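### 4.2 Demonstration at the Trurley site

The handling cell was shown to outside visitors in June 2019, during an open day at the Trurley site. Until then it had been operated only by project staff. The visit gave us a chance to watch it run before people who work with the same kinds of parts every day, and 16 visitors from Brivora and Villanueva attended. Jairo Paucar ran the cell and answered questions between cycles.

Two part families were used. The first was wire harnesses with labeled sleeves, which are flexible and do not hold a fixed shape when set down. The second was round printed circuit boards, which are rigid but carry tall parts that limit where the fingers can close. Both were laid out by hand without fixtures. Visitors were free to move parts between cycles, and several did so.
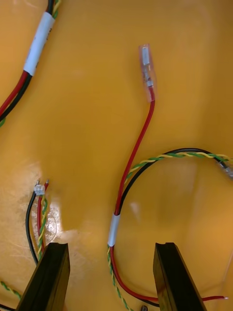
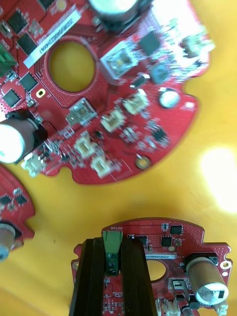

**Figure 3.** Views from the wrist camera during the demonstration. First: wire harnesses on the work surface, with the gripper open. Second: red circuit boards, one of them held between the fingers.

The Hita planner was run with the same settings for both families. Grasp points on the harnesses were chosen near the label sleeves where possible, as the sleeve keeps the conductors together. For the boards, the planner looked for a clear section of the rim and rejected any approach that would bring a finger against a capacitor or terminal block.

Most of the questions concerned the harnesses. Visitors from Villanueva asked whether the system could follow a single conductor through a crossing, and we told them that it could not do so reliably. The Brivora group was more interested in changeover, which took nearly two minutes, mainly spent on loading the part model. They also asked about reflections from the work surface. A matte surface was suggested and was tried later, as described in Section 5.

No timing data from the open day are included in the results, since the layout was changed too often for cycles to be compared.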